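22 Dec 2020

My contract at the dental clinic in Ketport ends in January, so I have been looking for work again. I sent out 15 applications and got 2 replies. Rachid Benjelloun at Kabbaj found me the second one, a hygienist job in Kirnia.

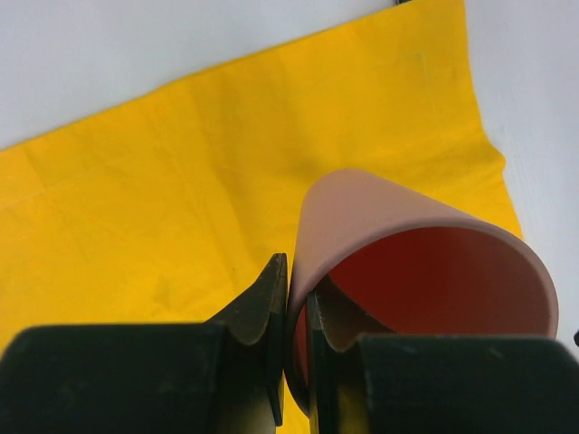

The pay is fair and they cover the $925 licence renewal. I asked for that in writing.

The interview was by phone with Chaimae El Sherbiny. She mostly wanted to know if I could work evenings.
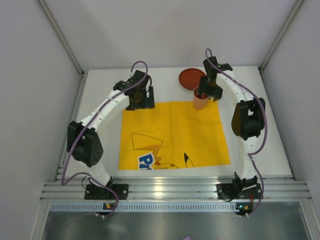

Two white robotic arms over a yellow cloth

I said yes to evenings, but no more than two a week. Hazem Kamel worked there for six years and told me to check the parking before I signed. There isn't any, so I'll take the bus.
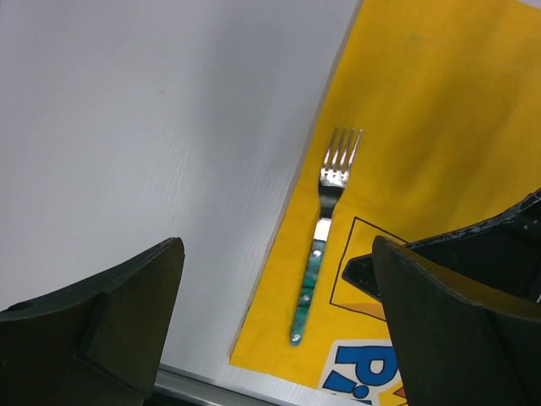 Fork on a yellow placemat

I start after the holidays.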